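Worside Study Rooms: Frequently Asked Questions

Who can book a room?
Anyone with a Worside library card in good standing. Visitors from out of town can get a day card at the front desk with a photo ID. Children under 15 need an adult in the room with them.

How long can I stay?
Bookings are for up to 3 hours. If no one has the room after you, staff can extend your time. Ask before your slot runs out, as the system releases the room automatically.

How do I cancel?
Use the link in your confirmation email or call the desk. If you are more than 15 minutes late and have not called, the room goes to the next person on the list.

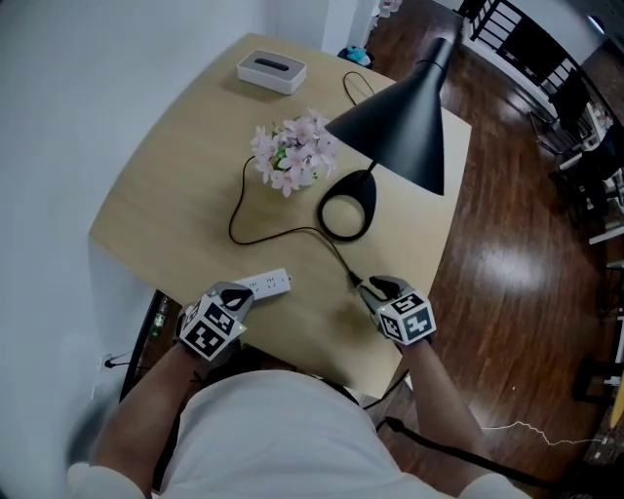
Is there a fee?
No. The only charge is for a lost key, and that is billed to your card account.

Can I book every week?
Yes, but each booking has to be made separately. We do not hold standing reservations. The calendar opens two weeks ahead, and Friday afternoons usually go first.

Can I bring food?
Drinks with lids are fine. Please eat in the Gerico Street lobby, where there are tables and a vending machine. 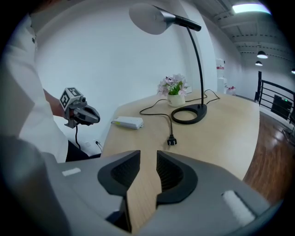
How do I get on the Wi-Fi?
Choose the guest network and enter your card number. Day card holders will find a code printed on the back of the card. The connection drops after a few hours and you will have to sign in again.

Can I use a room for tutoring or paid work?
Tutoring is allowed. Sales meetings and paid classes are not. For those, ask Eulalia Acuña in the events office about renting the Okitz Room, which seats 93.

Are the rooms quiet?
Fairly. The walls are not soundproof, so keep calls and music low. If a neighbor is too loud, tell the desk and someone will speak to them.

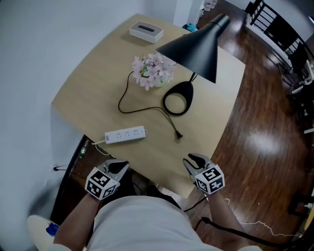
I left something behind. What now?
Items are kept at the front desk until the end of the month, then passed to the city lost property office. Call first and describe what you lost.

Do your hours change in the summer?
Yes. In August the study rooms close at 6 p.m. The rest of the building keeps its regular hours.

Who do I contact about a problem with a booking?
Email the desk with your booking number, or ask for Benjamín Daza on weekday mornings.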